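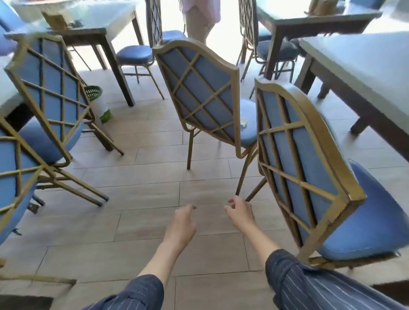
Stolten: progress report to the Adeyemi Fund
1/18/25
Prepared by Snædís Egilsson, Imasthorpe shared workshop

1. Where we are

Stolten is the low mobile base with two arms which we are building to put dining chairs back in their places after closing time. Since our last report the base is complete and drives under its own power in the workshop. The left arm is mounted. The right arm is still on the bench, as one shoulder bearing was delivered in the wrong size.

2. Study of the task by hand

Before we write the grasping program we wanted to understand well how a person does the work. The dining chairs have a gold metal frame, a blue padded seat and a back with diagonal lattice bars. A lattice is a difficult thing for our depth sensor. It sees partly the bars and partly the padding behind, and the distance it reports jumps between the two. The thin legs are also a problem when chairs stand close together and lean in different directions.

We have therefore changed the plan for the gripper. It will hold the top rail of the chair, and the second hand will only guide a leg or the seat. The fingers get a soft lining so that the finish is not scratched. 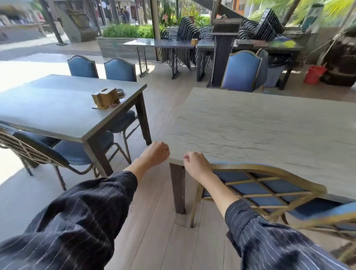 The table corner will be our reference point for parking a chair. The tops are not all the same size or color, so the program looks first for the corner and the leg under it, and only then decides where the seat should go. This part works in simulation, but I would not yet call it reliable. Strong daylight on the floor is a separate question that we have not studied enough.

3. Costs

We have spent 2,241 of the grant in this period, mostly on motor controllers from Hitel and on aluminum profile. The wrong bearing was refunded - only the shipping was lost.

4. Next steps

Mount the right arm and repeat the load test.
Print the new fingers and try them on one chair in the workshop.
Run 50 parking attempts with the base at low speed, with a person at the stop button.

We still expect to show a complete run in July. The old gripper drawings can be sent on request.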